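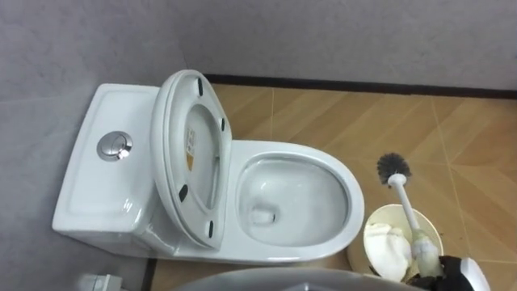 Where do you go to hide at your own leaving party?

The bathroom, if you got there before the accountants.

I got there before the accountants. It was ten past nine and the whole of Hosseinzadeh & Tandach, Surveyors, was in the next room eating a cake in the shape of a theodolite. It looked more like a heron. My manager had made a speech in which he called me a fixture, and had then presented me with a voucher for the Clatano, a hotel on the coast that I had surveyed in July and condemned.

I locked the door and sat on the edge of the bath to think about my future. I had told everyone I was moving to Judia. I'd said it in a meeting, mostly to get out of the meeting, and people had been so pleased for me that I had handed in my notice by the end of the week. Judia is an island. I knew that much from the ferry timetable, which lists 2 sailings a month and advises passengers to bring their own water.

Somebody knocked.

"Are you all right in there?"

"Fine," I said. "Packing."

There was a pause while they thought this over, and then the footsteps went away. I took out the card. Everyone had signed it, including a man from the third floor who had written "Get well soon", and I found I was rather touched. Inside was an envelope containing 500 in the old currency of Judia, collected with great trouble and withdrawn from use, according to the small print on the notes, before I was born.

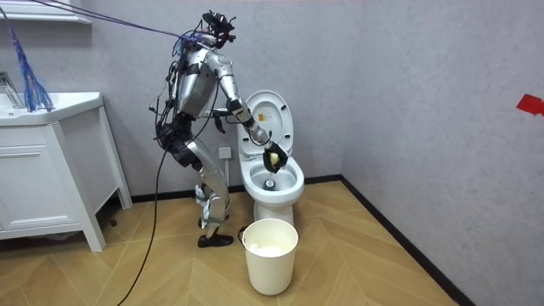 The bathroom, a little after nine.

I made up my mind to confess. I would walk out, tap a glass and say that there was no job on Judia, no cottage, no harbour view, and that I would quite like my desk back by the window. I practised it 3 times under my breath and it got shorter each time, until it was only the part about the desk.

When I opened the door they had formed a sort of corridor and were clapping. The heron had lost its head. My manager put an arm round my shoulders and told me that my replacement was starting in the morning and had asked for the desk by the window.

"You'll send us a postcard," he said.

I said I would send 10.

The boat left on the Tuesday tide, as the timetable put it, though it was a different day and there was very little tide. I had brought water. The man at the gangway looked at my envelope of banknotes, called his colleague over to see, and asked whether I wanted a single or a return.

"What's the difference?" I said.

"The single's dearer," he said. "We don't sell many."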